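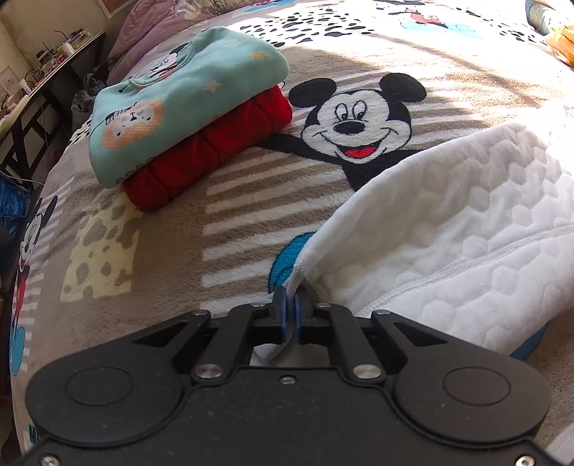
Conjunto acolchado Clallolau para bebé y niño pequeño

Ref. 2097. Ficha actualizada el 29 de octubre de 2021.

Prenda exterior acolchada en blanco, pensada para entretiempo y para ponerse encima de una sudadera o de un body. El tejido lleva un relieve de hexágonos que da cuerpo a la prenda y se dobla bien sin planchar. Se vende suelta o dentro del lote de cama y cajón, junto con la sudadera verde menta y la manta de felpa de Mickey Mouse.

Contenido del lote

Prenda acolchada blanca.
Sudadera verde menta con cuello redondo acanalado, estrellitas y cara de león.
Prenda roja básica, para llevar debajo o por separado.
Manta de felpa con estampado de Mickey Mouse.

La manta se puede pedir aparte con la referencia 1927. Su gramaje es de 300 g/m²; el relleno de la prenda acolchada no se vende en otro grosor.

Lavado

Lavar la prenda acolchada del revés, a 30 grados y con centrifugado bajo (máximo 400 revoluciones). No usar suavizante. Secar en horizontal, estirando las costuras con la mano. La sudadera y la prenda roja van en lavados distintos las dos primeras veces, porque el rojo puede soltar algo de color. La manta admite secadora a temperatura baja.

Doblado y guardado

Extender la prenda sobre la cama, alisar las esquinas y doblarla en tres a lo largo. Después, una vez por la mitad. Si queda una esquina retorcida, abrir y repetir, ya que la costura marca el tejido cuando se guarda así varios meses. Las prendas pequeñas se apilan de dos en dos, con la más gruesa abajo o arriba según el fondo del cajón.
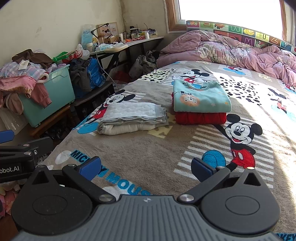

Tallas y disponibilidad

De 3 meses a 3 años. La talla 18 meses está agotada y vuelve en noviembre. La prenda acolchada da una talla justa: para llevarla sobre la sudadera conviene pedir la siguiente.

Cambios

Se admiten con la etiqueta puesta y sin lavar. El lote se devuelve completo. Para cambiar solo la talla de una prenda, indicar la referencia y el número de pedido.

Pedidos y consultas de tallaje: Angelica Pascual, tienda Castillo. Pedidos de comercios: Crescencio Prieto.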